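Spreadsheet season, and I'm having a great time

14/12/2021

I have been looking forward to this post since September, which probably says something about how I spend my evenings. The budget for the second hand-held station is finally approved! We get 3,000 dollars for everything that isn't the grippers themselves, and I've been moving rows up and down in a spreadsheet like a kid with a toy catalog.

A little background for those of you who only come here for the bike posts. At work we do a lot of cloth handling with hand-held grippers. A person holds one in each hand and does the task with them, and what gets recorded goes to the people on the learning side. We have one station for this and it's booked solid. I love soft stuff, by the way. A plastic cup is a plastic cup all day long, but a cloth bag is a different shape every time you put it down, and you can feel yourself getting better at it over a morning.

So, the second station. The plan is to copy the first one where it earned its keep and spend differently where it didn't. I asked everyone who uses it what they would change and got 24 replies, a lot of them about cables. More on cables in a minute.

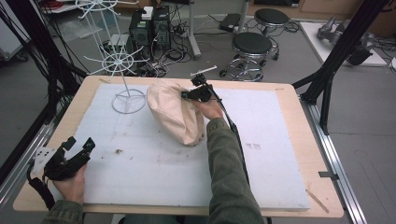
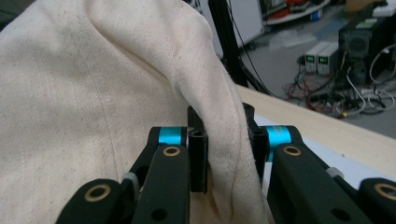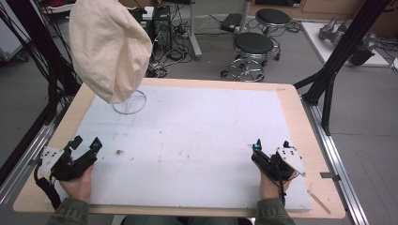
Gripper work on the cream-colored cloth.

The frame is the big line. Aluminum extrusion, cut to length, with brackets. I got quotes from Vosthorpe and from Clilum, and for the same drawing Clilum was cheaper on the bars and a lot more expensive on the brackets and hardware, so the totals landed almost on top of each other. Vosthorpe it is, mostly on delivery time, and they'll tap the ends for us. With the feet and the corner pieces, the frame and table together come to 2,208. Yes, that's most of the money. I went back and forth on this for a good week. You can build a perfectly decent frame out of lumber, and I priced that too, but we re-hang things on these posts all the time and I really want to be able to loosen a bolt and slide a bracket over without drilling a new hole.

The tabletop stays wood. It's kind to dropped grippers and easy to clamp to. On top of it goes a sheet of white foam board, and I'm buying a whole stack this time. The stuff picks up smudges and stains as soon as you look at it, and until now we've been ordering single sheets and then trying to make each one last. It costs next to nothing. Seven sheets are in the cart and I may go back for more.

Next up, cables! If you learn one thing from my mistakes, put cable management in the budget as its own line with its own money. For the first station I had it under "misc" and misc was gone before we got there. I now have sleeving, hook-and-loop ties, a floor channel and a proper mounted power strip, all from Wultar, and it's still one of the smaller lines on the sheet. The gripper cables are the fussy ones. They have to be long enough that you can reach across the table without a tug at the wrist, but every extra foot ends up near your elbow. Teguh Majimbun wants to try an overhead run on a spring reel, and I've put in enough for one reel so he can find out on the left side before we commit to the pair.

Stools: buying the same kind again, round seat, casters. Could I find nicer ones? Sure. But people like these, and they roll out of the way when you'd rather stand.

What I cut: a fancy task light from Kahsay (gorgeous, and I still have the tab open), a second tool cart, and a label printer, which hurt. I also took out the height-adjustable legs. Only a few people asked for them and they would have eaten the whole cable line and the stools along with it. I might come back to them next year if the taller folks start grumbling.

What I added late: spares. Spacers, bushings, screws, a few finger parts. My rule is now to order spares in the same purchase as the thing they're for, on the same form, so there's no second round of signatures for a bag of screws. Also a small props fund for bags, cloths and wire stands, the kind of thing you pick up at a housewares store on the way home and then forget to expense (I'm still owed for a mug tree from the spring, if anyone from accounting reads this).

After all of that I have about a tenth of the money left, and I'm going to sit on it until the frame is standing. Something will come up. Last time it was a bracket that was exactly the wrong size and I paid more for the shipping than the bracket.

The frame order goes in tomorrow morning. If you've built something like this and have strong feelings about floor cable channels, the comments are open and I want to hear all of it. Rubber or aluminum? I've changed my mind on it twice since lunch.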